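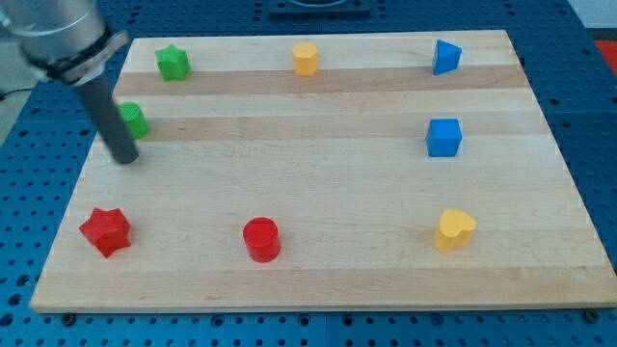 Write the stop rule before you write the task, a reader from Vuston told us after the last version of this page went up, and put it where the operator can read it without scrolling. We agreed, and the Mirnbridge bench rules now open with it.

This gallery goes with revision 2 of those rules, in force from July 3, 2024. They cover tabletop work with one arm and small parts, and they apply at both the Mirnbridge and Draltcombe benches.

**Block layout on the board.** Eight blocks in green, blue, red and yellow, spaced apart on a wooden board. Rule 4 asks for a clear gap on every side of a part, wide enough for the finger to come down without touching its neighbor.

Other rules that apply to this kind of work:

- Hands stay off the table while the arm is enabled. To move a block, pause the arm first.
- Cables are routed along the table edge and checked at the start of each shift.
- Speed is limited to 70 millimeters per second within reach of the board.
- Any contact with the board itself is logged, even if no part moved.
- A new layout gets a slow run before it is used at working speed.

The log for revision 1 holds 2,210 runs, 79 of them with a contact entry. Draltcombe keeps the paper copies. Corrections to the wording go to the Hoarau office before the end of July.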